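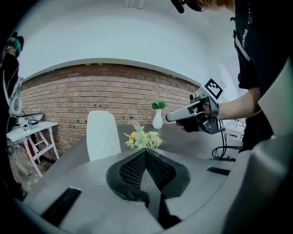 Pale yellow artificial flowers on a dark gray tabletop.

Give the Mending Its Own Prize

Every February I read through the lists of textile awards, and every February I get excited all over again. Yarn spun from things I would have put in the compost! Knitted tubes that hold up a bridge model! I love this stuff, and I would happily spend a whole weekend with my nose against the display cases. But I keep looking for one category that is almost never there, and I want to argue for it here: a prize for repair.

I mean a real one, with money and a jury and a stage. Repair usually turns up as a workshop in the side room, the one with the folding chairs, between the coffee and the coats. People adore it. They bring sweaters with moth holes and jeans that have given up at the knee, and they leave delighted. Then the lights go down in the main hall and the trophy goes to a new fiber.

Last winter I spent a morning at Travetti, a small weaving and reweaving shop that takes in damaged upholstery, coats and the occasional tapestry. Tshepo Mabuza runs the back bench, and he had a wool coat in front of him with a tear near the pocket as long as my hand. The cloth was a twill in three browns. He had pulled matching threads out of the hem allowance, one at a time, and was weaving them back in under a magnifier, following the diagonal. "The cloth tells you where it wants to go," he said, "but it mumbles." I watched for an hour and he closed a patch the size of a postage stamp. It was thrilling. I'm serious!

What struck me most was how much invention was going on at that bench. Tshepo had made his own needles for open weaves, with a flattened eye so they wouldn't split the yarn. He had a little frame that holds stretch fabric at the tension it has on a body, so the darn doesn't pucker when somebody bends an elbow. He keeps a notebook of 1,605 repairs, with a snip of thread taped beside most of them and a note on what he would do differently. If a lab produced that notebook we would call it research and give it a budget.

I've heard the objection that repair is craft, and that innovation prizes are meant for things that can scale. Fine, let's talk about scale. Zostier, a uniform rental company, started sending its torn work jackets to a mending line last year. In the first season the line put 1,812 jackets back on people's shoulders. The trick was a woven patch that fuses to the lining and can be stitched by a machine operator with a week of training. Somebody had to design that patch, test it in an industrial wash, get it wrong and fix it. That is textile engineering in every sense I understand, and it went unmentioned at every event I attended.

Then there is knitwear, where I get really carried away (my family leaves the room). The Tangen knitting mill now sells one of its sweaters with a map of the garment tucked into the side seam: yarn count, gauge, stitch pattern, where each panel was joined. A mender can open the seam, read it, and start work. It's such a simple idea, and it makes every hole in that sweater a smaller problem. I'd give it a medal tomorrow.

A good repair prize wouldn't need to be grand. Gasis, the regional craft fair, hands out 800 dollars for the best new scarf, and I would be thrilled to see the same amount for the best rescued one. Ask for the object, a photo from before, and a page on the method. Let the jury touch everything. Let the work be visible or invisible, because a bright red darn on a gray sock and a vanished tear in a silk lining both take nerve. And please make the winner publish the method, so that the rest of us can try it at the kitchen table and do it badly for a while.

I learned to darn at 30, on a sock that didn't deserve it, and the heel came out like a walnut. I wore it anyway. I still have it in a drawer, and if some jury out there announces a beginners' category, I'm entering.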